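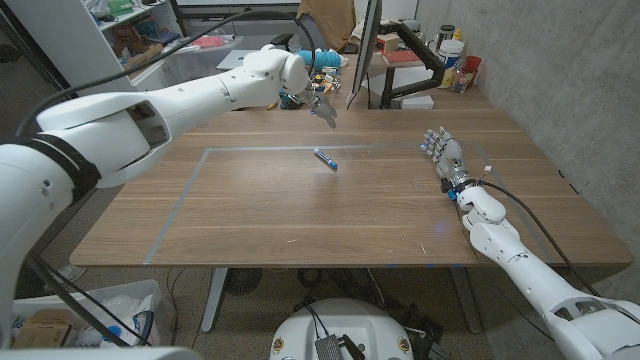 From: Ustyna Savchuk
To: Tunside Sourdough and Home Baking list
Date: 29 July 2020
Subject: Re: Rye starter gone sluggish

Hi Ciarán, and hello to everybody else who has been reading along,

Ciarán Lenihan wrote:
> I moved my starter over to rye in the spring and it has been
> sulking ever since. I feed it every 24 hours, same jar, same
> shelf. Should I give up and go back to white flour?

Oh, please don't give up on it yet! Mine did exactly the same when we moved to Tunside (that was a December, and the kitchen was like a barn), and I very nearly tipped the whole lot down the sink. What brought it round was feeding it twice a day for a week and being much stingier with what I kept. I held back 30 grams of the old starter and threw the rest into pancakes, which my family did not mind one bit.

I'd also look at your flour. I used to get the Lorari dark rye, and then I switched to the Boiko stone-ground and liked it a good deal better, though I know others here swear by Lorari and I won't start that argument again. Rye is thirsty, so if yours looks like modeling clay, loosen it up with a bit more water.

My usual loaf takes 200 grams of starter, and I'm happy to type out the recipe if anyone wants it.

Warmly,
Ustyna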